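Forum Maison & Linge > Literie > Couvre-lits, plaids et autres attrape-poils

Sujet : Boutis vert pâle, lavage à 60 ou pas ?

mirabelle_rance
10/08/2026, 09:14
Bonjour à tous. Je loue un petit gîte et j'ai acheté un couvre-lit matelassé Fliketti vert sauge. L'étiquette dit 30 degrés. Mes locataires, eux, disent café, crème solaire et chien « qui ne monte jamais sur le lit ». Quelqu'un a tenté le 60 ?

tontonlessive
Tenté, oui. J'ai maintenant un très beau couvre-lit pour enfant, et je n'ai pas d'enfant.

Sampaio
Pas d'accord avec tonton. Je lave le mien à 60 depuis février, essorage doux, séchage à plat, il n'a pas bougé. Le coupable, neuf fois sur dix, c'est le sèche-linge.

tontonlessive
À plat. Sur quoi, le court de tennis ?

Sampaio
Sur deux étendoirs côte à côte, comme les gens civilisés.

plume_d_oie
Le vrai souci du matelassé, c'est le relief. Au bout de 12 lavages il s'aplatit et on dort sous une nappe. J'ai eu un Plavthorpe, un Cetamus, même destin. Avant de frotter quoi que ce soit : eau froide, savon de Marseille, et on tamponne. On TAMPONNE.

mirabelle_rance
Merci. Je précise que le lit est grand et que mon tambour est petit. Et il y a la question des vêtements noirs qui déteignent, on m'a fait le coup avec un jean.

plume_d_oie
Le noir sur le vert pâle, j'ai cessé de lutter. Chez nous le couvre-lit sert de table à plier, j'ai beau râler. 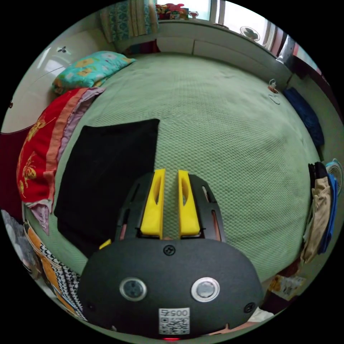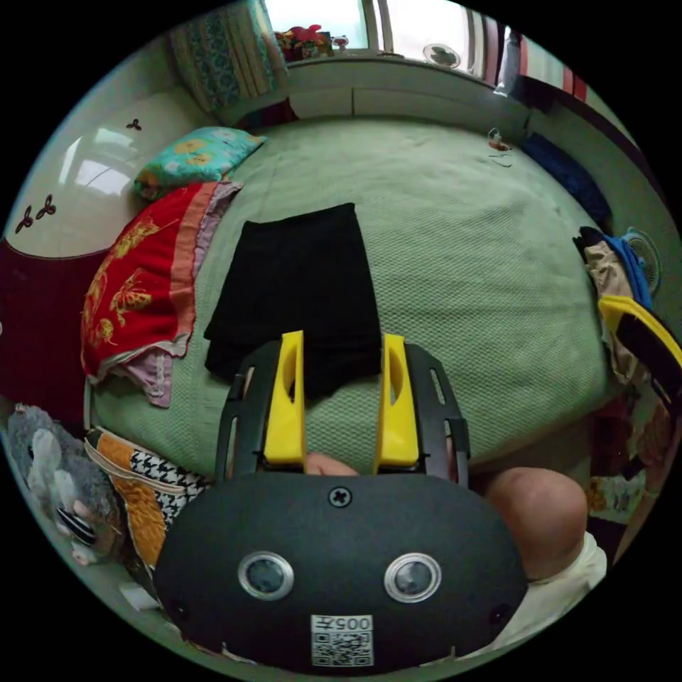
Donc je retourne le couvre-lit tous les 3 mois, tête aux pieds, et je le secoue dehors quand les voisins déjeunent. Pour un grand modèle, laverie, gros tambour, sans discuter. Le mien ressort essoré correctement, alors qu'à la maison il pesait le poids d'un veau.

tontonlessive
La laverie, au prix du jeton, autant racheter le couvre-lit.

Sampaio
Tonton, tu en as déjà racheté un, il me semble.

mirabelle_rance
Bon. Laverie à 40, je coupe la poire en deux et je fâche tout le monde. Question suivante : adoucissant ou vinaigre ?

tontonlessive
Oh non.

plume_d_oie
Vinaigre. Je vais chercher le lien vers l'ancien sujet, il fait presque 60 pages.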